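**Review: the Sarkstead tabletop simulation kit, with the Tresen sorting method**

Mon 27 October

Sarkstead is a set of simulated tabletop scenes for testing robot arm policies. It comes with a version of the Tresen method already trained, so you can run it the same day. I used it for 17 days on one desktop machine.

Tresen's idea is simple. The policy trains on tables full of mismatched objects, and each training run swaps in new ones. The claim is that an arm trained this way will grasp things it has never met.
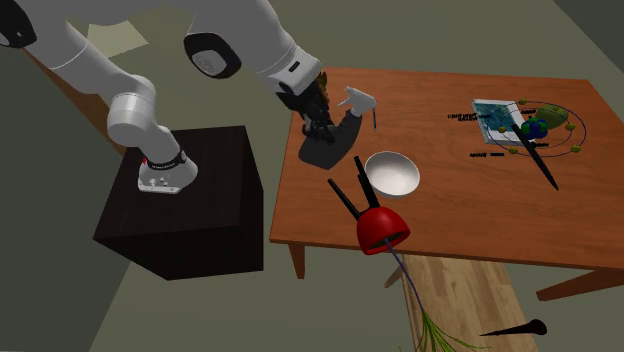
I ran 400 trials on objects kept out of training. Flat tools and bowls went well. Thin rods and cords did not, and the arm often closed beside them. The Rajput baseline, which trains on a fixed set of objects, did worse on everything except bowls, where the two were even.

Setup took 4 hours, mostly spent on drivers. The scene files are plain text and easy to edit. Contact physics is the weak spot: light objects sometimes slide when the gripper has barely touched them, and there is no setting to damp this. The March update is supposed to fix it, and I saw no change.

I have not tried the results on a real arm. The Cirkdale add-on is meant for that and costs extra.

Good for comparing methods. I would wait on it for cable or rod work.

Rating: 4 out of 5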